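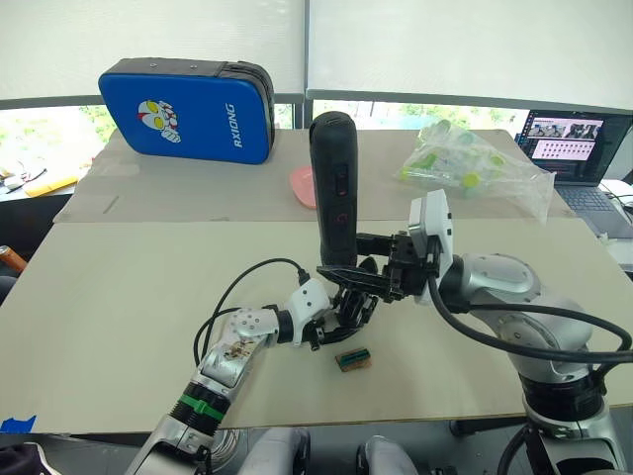 Glenys Skyrme wrote after the March review that she would like to see the handling rules before she saw any more results, and that a rule which lives in one person's head does not count as a rule. Her comment has set the order of this report.

Flotum: good practice for two-arm handling
Progress report to the funder, May 8, 2024
Prepared by Ynyr Ruddock

Where we are

The written rules now run to version 2. They cover work where both arms are at the same object or share the same table, and they apply to every session on the Flotum bench. We have logged 1528 runs under them. Of these, 315 were stopped by the operator, mostly in the first weeks, when people were told to stop early and ask afterwards. We would like to keep it that way.

The main rules are these. One person has the stop button and does no other job. Only one arm moves while both grippers are at the same object. Nobody reaches over the table until the operator has said "clear" and heard it said back. Anything not needed for the task is moved out of reach of the arms before the start.

The last of these is the one we keep least well. Things build up on the table during the day, and Sioned Penry has asked for a check at midday as well as in the morning. We have agreed to this but it is not yet in the text.

Gripper checks

Kelly Medeiros rewrote the gripper check. The old version said "inspect gripper" and people did very different things with it. The new one names the parts: screws on the gripper body, guide rail, rack and pinion, brackets and nuts. Each is looked at with the arm powered down and signed for by initials. Dust on the rack or pinion is brushed off, never blown off. A screw that has moved is reported before it is tightened - we want to know how often it happens.

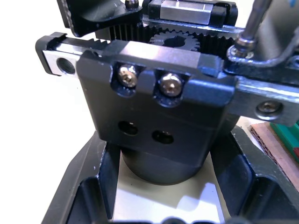
Holding tools

Hand tools are heavier than most of what we started with, and the rules for them are stricter. Battery tools have the trigger locked before they go near a gripper. The grip is tested low over the table, and the second arm stays still until the first has a firm hold. Feet and chairs stay outside the reach of the arms.
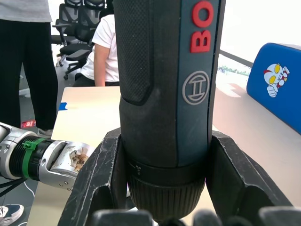
Fig. 3. Cordless drill held upright between the gripper fingers, with a second arm to the left.

Spending and next steps

We spent £2195 this period, on replacement finger parts and staff training. Cledwyn James will try the rules with operators who had no part in writing them, and their notes will go into the next version. The sheet for soft objects is late and should reach you with the next report.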